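Grateo Questions "Fresh" Claims on Juice Labels

17/06/2022 — Grateo, the independent food label reviewer, today released its findings on the words drink makers print on the front of their packs. The short version: we are not convinced.

Our reviewers read the labels of 455 juices and juice drinks sold in grocery stores. Of those, 58 used the word "fresh" or "freshly" with no explanation anywhere on the pack of what it was supposed to mean. Two makers, Namard and Floltow, answered our letters. Neither answer told us much.

"I have heard that shoppers understand these words perfectly well," said Gearóid Nic Giolla, head of label review at Grateo. "If so, I would like to meet the shopper who can tell me how old a 'fresh' juice is allowed to be. The companies we wrote to couldn't."

Mac Giolla, a trade adviser to bottlers, has promised a voluntary code by November. Grateo has seen voluntary codes before. The last draft ran to two pages and left the word "natural" alone — a strange thing to skip, given how often it turns up.

Grateo is asking for a plain date of pressing on the front of every pack, in type as large as the brand name. We do not expect a warm welcome for the idea.

The full findings, with the list of labels reviewed, are free to read at any Grateo office. Press questions should go to Gearóid Nic Giolla.

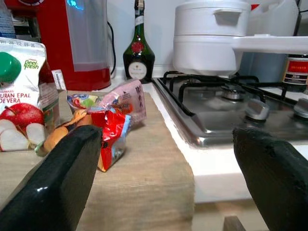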